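Oller Shortbread Notes

A plain-text collection of home shortbread recipes with the baking notes that go with them. It started as a folder of index cards kept by Aniela Kaczmarczyk and was typed up by Oliwia Pawlak and Rezaul Biswas. Last full revision: 30 March 2019.

What is in it

The collection has 40 recipes. Each one is a separate text file in the folder recipes. Notes on how a batch came out are in the folder bakes, one file per bake, with the recipe name first and the baker's initials after it. A recipe with no bakes yet still gets a file in recipes, marked "untested" on the first line.

Shop-bought shortbread is covered only in tasting.txt, which compares texture, salt and thickness. Scores there are one person's opinion and should be read that way.
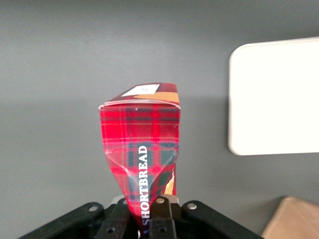 Shortbread carton, red tartan.

Fields in a recipe file

name - the name on the card, spelling left alone
source - who gave us the recipe
flour, sugar, butter - in grams
other - rice flour, semolina, salt, caraway and so on
shape - round, fingers or cut
oven - degrees Celsius, no fan
time - minutes
rest - minutes in the fridge before baking, 0 if none

Cups and sticks were converted to grams by Radosław Malinowski. The original amounts are kept in square brackets after the converted ones. Where a card said "a lump of butter" we left the field blank and put the wording in other.

Known problems

The two cards named Brzozowska are different recipes. One uses semolina and rests for 90 minutes, the other has neither. They are filed as brzozowska-a and brzozowska-b, and older bake notes that only say "Brzozowska" can't be matched to either.

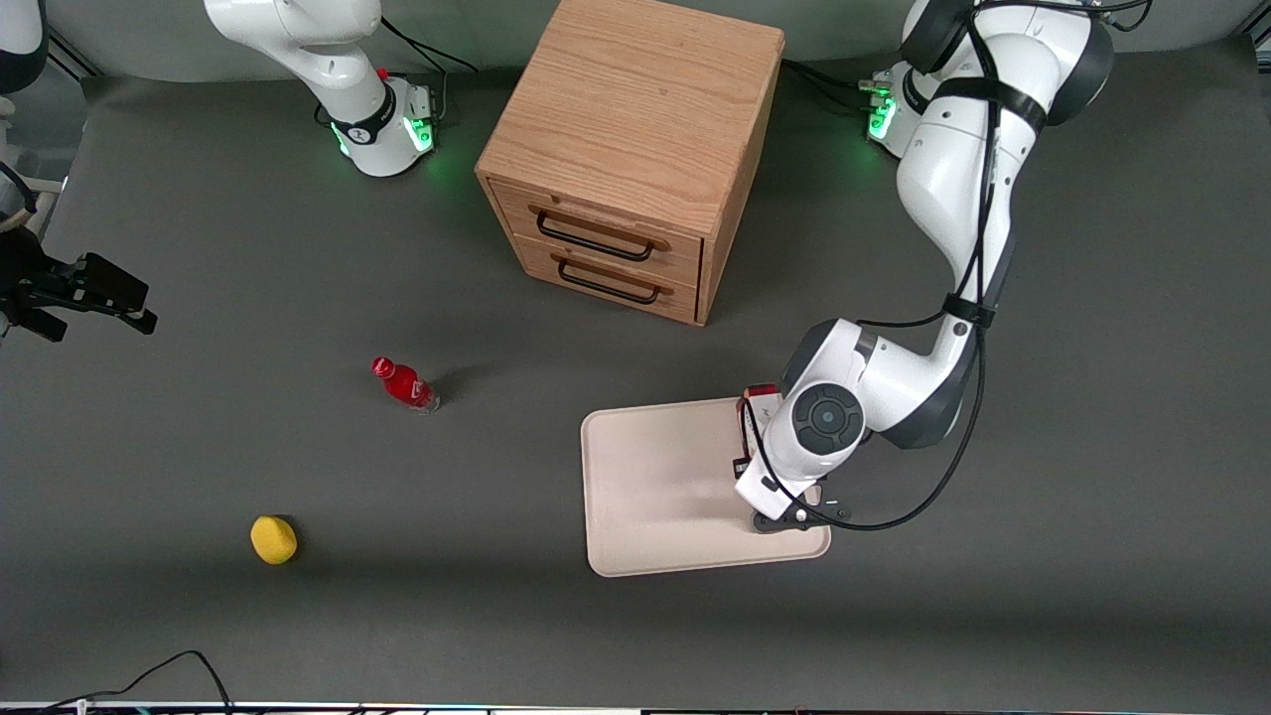
Bake notes from before July use the old oven, which ran hot on the left side. We did not correct the times. If you are comparing color or edge browning, leave those files out. The field oven_id tells them apart: 1 is the old oven, 2 is the new one.

Lech Ostrowski's notes give thickness in inches. These still need converting. There are 8 files and they all end in LO.

Adding a bake

Copy bakes/blank.txt, fill in what you know and leave the rest empty. Please don't guess weights after the fact. Write down the butter as it says on the wrapper, salted or unsalted. If you changed the recipe, say so on the first line - a bake with half the sugar is still useful, but only if we can tell.

Use

Free to copy, print and change. Keep the source line with each recipe.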